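Ollard shelf arm kit, built at the Salta shared workshop

The Ollard kit promises a shelf that "looks after itself." I have my doubts. It went together in two evenings, cost me $400, and the manual skips the cable routing completely. The base clamp is good – thick steel, no wobble.

What it wants from you is order. Upright refill boxes it can manage. Boxes on their sides, sometimes. Flat packets in a loose heap, no, and the software's answer is to ask you to straighten them. So the stocking is still hand work, and I don't see that changing with the next update. Grornside sells a plain feeder that at least admits it needs loading.

Hands, packaged goods and a white metal shelf: 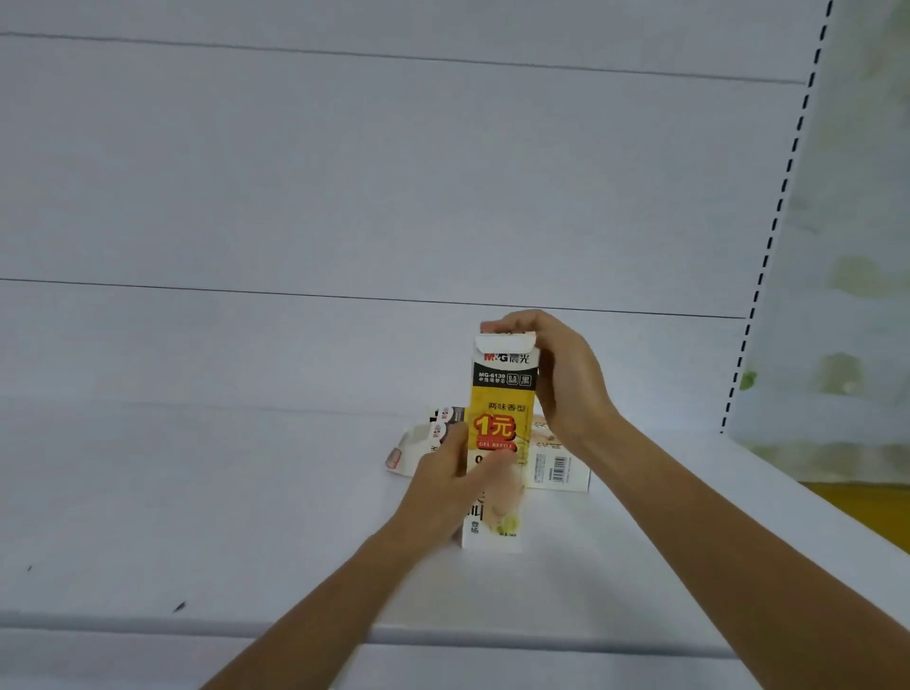
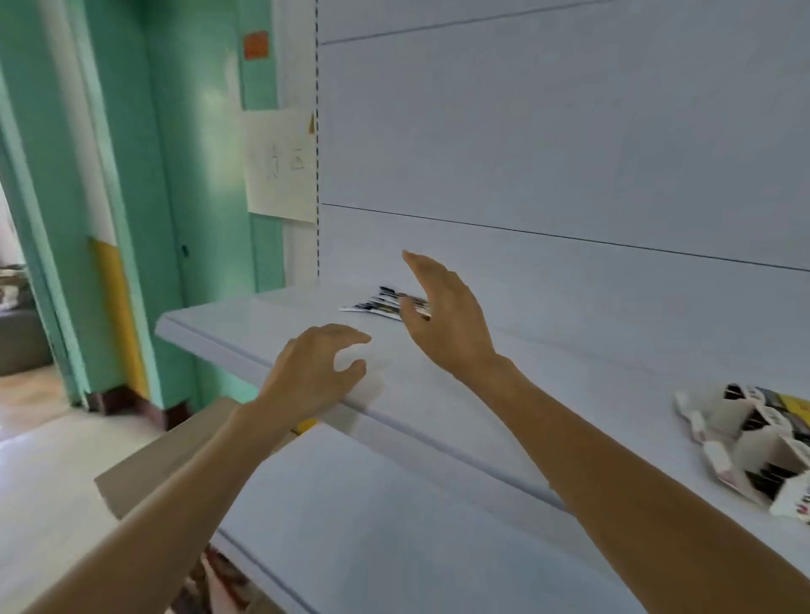
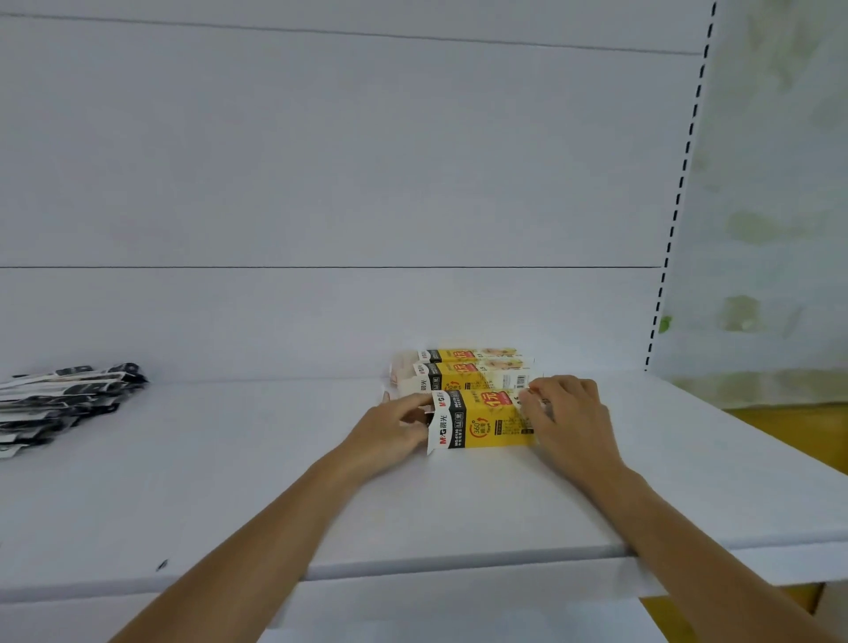
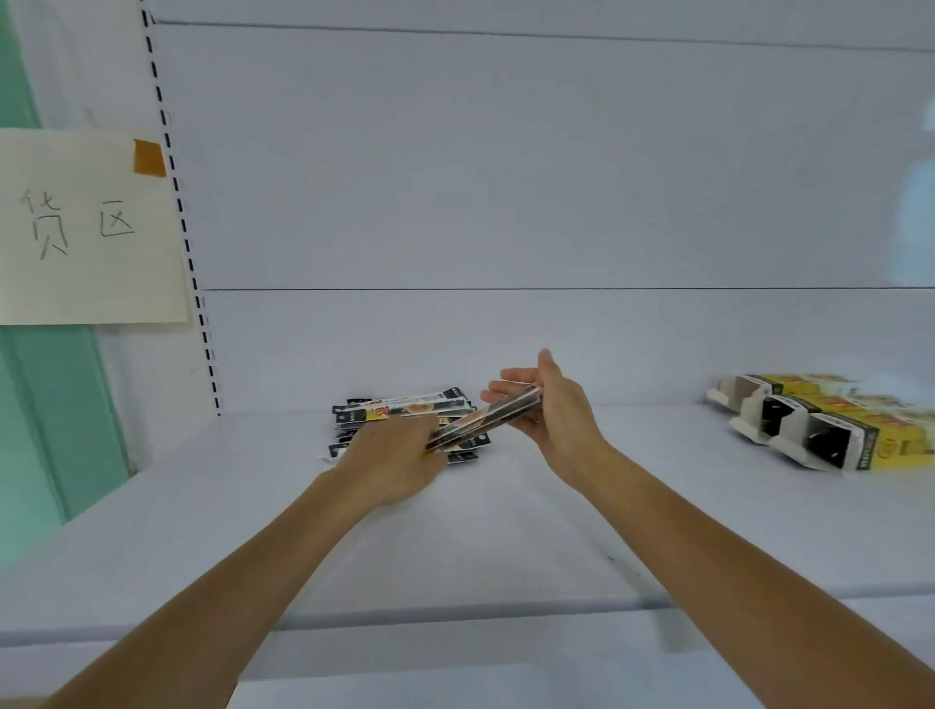 Nigatu

Two stars. I'd look again if they fix the packet detection and print a proper wiring page. Spare gripper pads are extra, by the way, and ours were on back order through October.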